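Looking after the hand-held grippers, part 4: zeroing the jaws and changing the pads

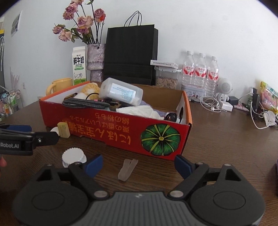
I do this job on both grippers every morning before anyone picks one up, and after a month or so of it you'll be able to do it half asleep. The jaws have to open to the same width each time or the recordings from the left hand and the right hand won't agree, and then Stanisława Duda has to throw the whole lot out (she's very nice about it, but still!). You want them opened right out, the way the near one is with its two blue pads pointing at the red box, and at that point have a good look at the silver pivot pins at the inner joints. They should sit level with each other. If one stands proud, stop and go to "Loose pins" further down.

What you'll need

The small screwdriver from the Orgate kit, a lint-free cloth, a pair of new pads if you're changing them, and the Motbridge laptop with the Hondik set-up program on it. Have a cup of tea by all means, just keep it on the other side of the room from the laptop.

Zeroing the jaws

1. Plug the gripper in and wait for the program to find it. Mine usually takes two goes.

2. Close the jaws all the way with your hand, gently, until the pads meet along their full length. No squeezing. The pads are soft and if you squash them you'll be setting your zero in the wrong place.

3. Press Set Closed. The reading should drop to 0.

4. Open the jaws until you feel them stop. Press Set Open. The reading should go to 100.

5. Open and close a few times and watch the number. It ought to move smoothly. A jump in the middle nearly always means dirt in the joint, so wipe it out and start again from step 2.

6. Save, then do the other gripper. Please don't copy the settings across from one to the other! I tried it in August and it cost me an afternoon.

Note: the raw numbers are on the second tab. On our left-hand gripper, closed is 405 and open is 1585. Yours will be different, so write them on the card in the lid and compare each morning. A drift of 2 either way is fine and I ignore it.

Changing the pads

1. Unplug first. The program gets very confused if a pad comes off while it's watching.

2. Undo the small screw and slide the old pad forwards off the tip. If it sticks, wiggle it from side to side. Don't lever it with the screwdriver, you'll mark the seat and the new pad will never lie flat.

3. Wipe the seat with the dry cloth.

4. Slide the new pad on until it clicks and put the screw back. Finger tight and then a quarter turn, that's plenty.

5. Change the pad on the other jaw as well, even if it looks perfectly good. A worn pad against a fresh one closes on a slant, and thin things like cables slip straight out.

6. Zero the jaws again from the top.

CAUTION: keep fingertips clear of the joints when you're closing the jaws. They aren't powerful but they do nip.

CAUTION: no solvent on the pads. Eino Saarela used some on a set last winter to shift a bit of sticky label and they went hard as biscuits.

Loose pins

If a pin stands proud, press it home with your thumb and work the jaws a few times. If it stays put, carry on as normal and make a note of it on the card. If it creeps out again, that gripper is finished for the day and goes back to Thakur in its case, with the card. I've had one go back so far and they turned it round quickly, new pins and everything. Don't glue it.

Before you hand them over

Pick each one up, close it on something soft and then something hard, and watch that the number holds still while you're gripping. Wipe the housings, check the cable isn't twisted, and put your initials on the card with the time. I aim to be done by 8.30.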